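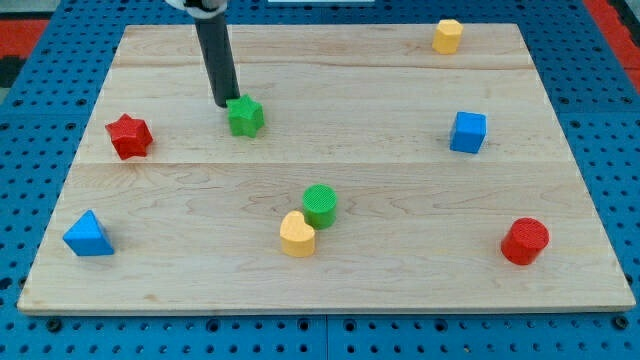

Brollora Tabletop Block Set, reviewed after one winter of use
by Piroska Kovács

I bought the Brollora set in the fall to collect pushing demonstrations for a language-conditioned policy. An operator gets a short instruction such as "move the green star next to the red star," drives the arm with a hand controller until it's done, and the log is saved with the sentence. We have 1416 episodes now. That is enough to say what the set is good for and where it gets in the way.

What you get is eight small blocks in red, green, blue and yellow, two of each color. There are two stars and two cylinders, and the other four shapes appear once each: cube, triangle, hexagon, heart. The board and the table are ours. You also get a printed card of suggested instructions, which we stopped using in the first week because the wording was stiff and our operators all started to talk like the card.

The choice of shapes is the best thing about the set. Because the stars and cylinders come in two colors, an instruction has to name the color to make sense, and the policy can't get by on shape alone. Color doesn't settle it either, with a star and a cylinder in both red and green. Our older Prondo set had six cubes in six colors, and the model trained on it learned colors and nothing else.

The blocks behave differently under a plain rod, too. The cube pushes straight if you hit the middle of a face. The cylinders slide off to one side unless you keep correcting, and new operators overshoot with them. The stars are awkward at first, then easy once you learn to set the rod in the notch between two points. The heart is the one people complain about. It turns whenever you push it from the pointed end, and episodes that start with the heart run longest. I kept them all. Corrections are useful data, and the policy got better at recovering once it had seen enough of them.

Surface matters more than the manual lets on. We tried a coated sheet from Farkas first and the blocks skated. On our wooden board they stop when the rod stops. The board is made from joined planks, so check the seams with a fingernail before you start. Ours had a slight lip at one end that caught the triangle, and I sanded it down.

Now the complaints. The colors are strong under our lights, but in the late afternoon the yellow washes out on pale wood, and I had to throw away 202 episodes before I put up a blind. Two of the blocks came with a rough bottom edge. Replacements took most of February to arrive. The storage tin is too small to close with everything in it.

The bundled software labels episodes by start and end time only. If you want people to write instructions afterward from the video, as we do, you'll need your own tool. We use the Bolier annotator, set to show short clips in batches of 100.

A practical note on resets: don't let the operator tidy the board between episodes. Ours liked neat rows, and the first 200 episodes all start from nearly the same layout. Now each episode starts wherever the last one ended, with a full scatter at the start of a shift.

I would buy it again for pushing work. For grasping, look at something taller.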